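Home | Topics | Ask Us | Quizzes
2 min read

Why does water spin when it goes down the drain?

Pull the plug in the bath. Wait a bit. See that little twister? It's called a vortex. Big word, easy idea.

Water is almost never totally still. You moved your hand, you climbed out, the tap dripped. So there is always a small leftover swirl in there, too slow to notice. Then the plug comes out and all the water heads for one small hole. The swirl gets pulled in tight - and when a swirl gets tight it speeds up. Same as a skater on ice. Arms out, slow spin. Arms in, zoom.

The middle of the swirl dips down. Sometimes the dip goes all the way to the hole and sucks in air. Thats the gurgle! 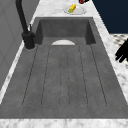
Kamran Janjua wrote in to say his cousin told him water always spins one way in the north half of the world and the other way in the south, and is it true for sinks? He tried it 30 times in July and got both ways.

Good work Kamran. Both ways is right. The Earth's spin does turn really big things, like hurricanes, which can be hundreds of miles wide. A sink is tiny next to that and it empties fast. The push from the Earth is there but it's so weak that a bump from your elbow beats it. The shape of the bowl matters more. So does how you filled it.

Try it yourself. Fill the sink. Stir gently to the left with one finger, then pull the plug. Which way? Now fill it agian and stir right. Last one is harder - fill it, leave it alone for 30 minutes, no peeking, no poking, and pull the plug very slowly. Might hardly spin at all.

A pinch of pepper on top helps you see the swirl. Ask a grown-up first.

Next time: why do bubbles pop?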